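Drenham Rack Attendant, Simulation Package
Sold by Eichhorn. Listing notes by Riku Ishida.

The Drenham package is meant to show whether an arm can take over small jobs at a server rack: pulling a unit, seating it again, pressing the right button. You get the room, the arm and 12 task files for $1,584. The task files alone are $788.

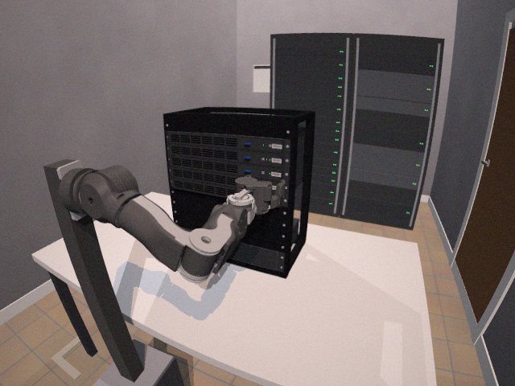 My view hasn't changed since May. Reaching a rack is easy. Gripping a latch without bending it is hard, and a rendered latch never bends. Of the 29 runs I tried on the unit swap task, I'd sign off on very few for a real shop floor, and a technician would have been done before the arm lined up.

Buy it if you train planners or want to test reach and clearance. Don't buy it to cut staff. Cable handling isn't included, and Eichhorn gives no date for it. 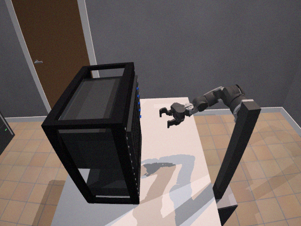

Drenham arm and rack in simulation, gripper open.

License: one seat. Support by email only. No refunds once the task files are downloaded.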